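**Floors: the small room is next**

Saturday, October 12, 2019

The herringbone floor in the small room at Bokgate is getting a proper cleaning this month, along with the hallway outside it. Lumturie Lazarević drew up the plan after measuring both spaces. Together they come to 221 square feet, so one person can do the job in a morning.

Sweep first. Grit that gets pushed around under a mop ends up in the seams, and on a pattern with this many seams it stays there. Work from the back wall toward the door, and go along the baseboard with the small brush before any water comes out. Lift cables off the floor where they can be lifted. Wipe under the white desk too, including the foot bars.

The long-handled mop with the yellow head is the right one for this floor. Set the pole to your own height and tighten the collar before you start. Use one capful of cleaner to half a bucket of warm water, wring the head well, and change the water when it turns gray.
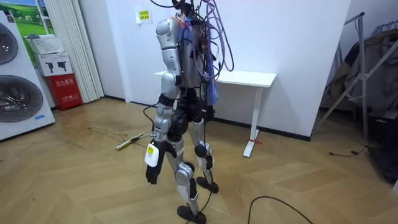
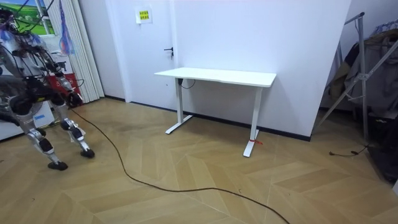
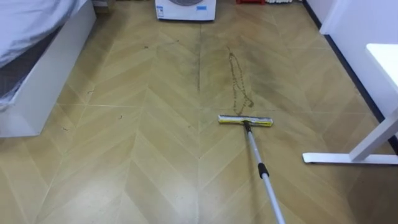
For the dark lines between the planks, go back with a soft brush and a little of the same mix, then dry with a cloth. Please don't use the Cosgrove paste. It left a white film in the hallway in July and took two rounds to get off.

Replacement mop heads are on the bottom shelf of the supply closet, next to the paper towels. We have set aside $100 for cleaning supplies through the end of the year. If you use the last bottle of cleaner, write it on the sheet inside the closet door so it goes on the next order.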